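Blog > Phones and gadgets > Batteries

Last updated: 11 Jun 2026

Replacing the battery in a four-year-old phone

My phone is a Bririer, the plain one without the folding screen, and by February it was dying before I left work. The battery health page said 77 per cent. I had been telling myself I'd hold out for the new model, and then the price for the new model came out and I stopped telling myself that.

There were two quotes to choose from. The Susgate counter in the shopping centre wanted $265 and a week with the phone. Plostent, a small repair shop near the train station, wanted $139 and said to come back after lunch. The Susgate price included what they called a full health check. I asked what was checked and the answer was the battery, the charging port and the speaker.

I went with Plostent. The catch is that their battery isn't the maker's own part, so the phone shows a grey notice in settings saying the part can't be verified. It also hides the battery health figure, so I can't tell you what it reads now. I can only tell you how long it lasts, and it gets me to bedtime with a fair bit left.

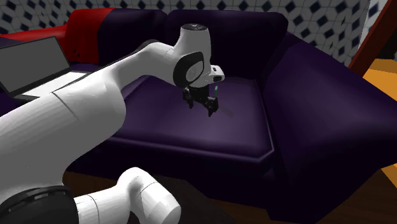 Silvana Brandão wrote to me after my last post to say the grey notice would bother her more than the short battery life did. She sold a phone with the same notice last year and the buyer knocked the price down once he saw it. I take the point. I don't plan to sell mine, but if you trade in every couple of years you should think about it before you book.

The other thing to ask about is the seal. My phone was rated for water when it was new. The man at Plostent put in new adhesive but told me plainly not to trust it in the pool. Susgate said they would pressure test theirs, though when I read the form it didn't promise anything about water either.

Back up first. I used the Cowie app to copy everything to my laptop, and it took three goes. The first two stopped partway with an error that had no number and no explanation. Turning off sleep mode on the laptop fixed it. My photos came across in date order but the voice memos all lost their names, so I have a folder of recordings I'll have to listen to one by one.

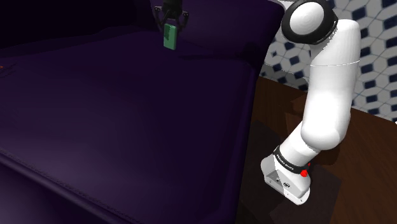 The phone was warm for the first couple of charges and the percentage jumped around a bit. I ran it down to nearly empty, charged it to full overnight, and it has behaved since then. I've set the charge limit to 80 per cent on work days - there's a switch for it under the battery menu - and I turn it off if I'm travelling.

I've kept the old charger. The new battery doesn't charge any faster, and I didn't expect it to. What has changed is that I no longer carry the power bank, and I've taken the cable out of the car.

If the screen goes next I probably won't fix it. The quote for that was more than the phone is worth.

Comments

Struan Yule
Did they give you the old battery back? Mine kept it and I only thought to ask later. Also my notice went away after a software update, so yours might too.

Reply from the author
No, they kept it for recycling. I've done the latest update and the notice is still there.

Deb
Had the same error with Cowie. For me it was the cable. A shorter one worked first time.

pkl_77
I paid for the maker's own part and still think it was worth it. I like being able to see the health number.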